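Riltmont Kids' Sheet Set, Monkey Stripe

I've been selling this set since December and it's still the one I'd pick for my own house! Diagonal stripes in pink, light blue, yellow and white, bands of polka dots, and little cartoon monkeys that my youngest has given names to (all of them, sorry). The pillowcase is striped too.

The cotton is soft from the first night, and it's thick enough that the bed makes a decent folding table. I do all my dark laundry on mine, black tops especially, and the lint that comes off shakes right out at the window.

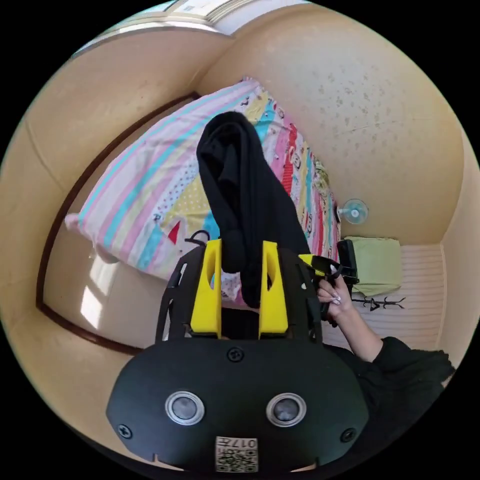
Black laundry day.

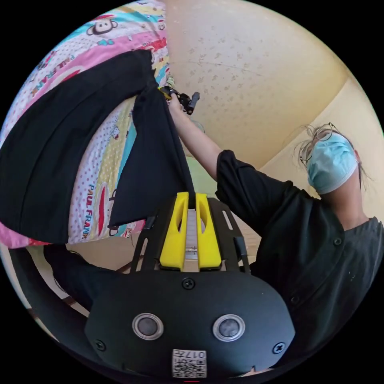 Kerttu Niskanen wrote in to say that hers has been through the wash every week and the pink hasn't faded a bit, but she'd like deeper corners on the fitted sheet, as her mattress is a tall one. Fair point, Kerttu! The corners fit mattresses up to 8 inches, and I've asked Honkanen, who sew them for me, about a 10 inch version.

Twin size only for now. You get a flat sheet, a fitted sheet and two pillowcases. Wash warm, tumble dry low, and skip the bleach. I iron the pillowcases at 110 degrees Celsius, on the back.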